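Ticket: Reading order scrambled after import, book list shows wrong star ratings
Status: open, waiting on reply
Product: Hornik desktop, library view

Hi again! So I took your advice and cleared the cache before re-importing my list from Skinbridge, and it's better but still not right. I had 2,739 titles going in and 2,513 came out the other side. The missing ones seem to be nearly all memoirs and young adult graphic novels, and I can't work out what those two have in common (apart from me buying too many of both).

The ratings are the stranger part. Anything I gave three stars now shows as unrated, and a whole run of poetry I never finished has five stars. Very generous of me!

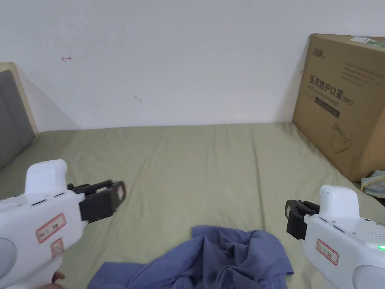
Photo: Kashyap

What I've tried since January:

Exported as plain text, then as a spreadsheet. Same count both times.
Turned off the "merge editions" box. That brought back a few paperbacks – and doubled every audiobook, so I turned it on again.
Split the file in two. The first half, 1,289 titles, went in perfectly, stars and all. The second half is where it goes wrong.

I went through the second half by hand last night and row 149 is a memoir with a very long subtitle, brackets and commas all over the place. I took that one row out and over half of the lost books came back. I put it in again and they vanished. So I think long subtitles are breaking it, but the poetry stars are still wrong either way.

Also, my Poder shelf (small press stuff, mostly translated) has lost its custom order. Not urgent, but I'd love it back if you're in there anyway.

Both halves of the file are attached. I'm usually online after 7 pm if you need me to run something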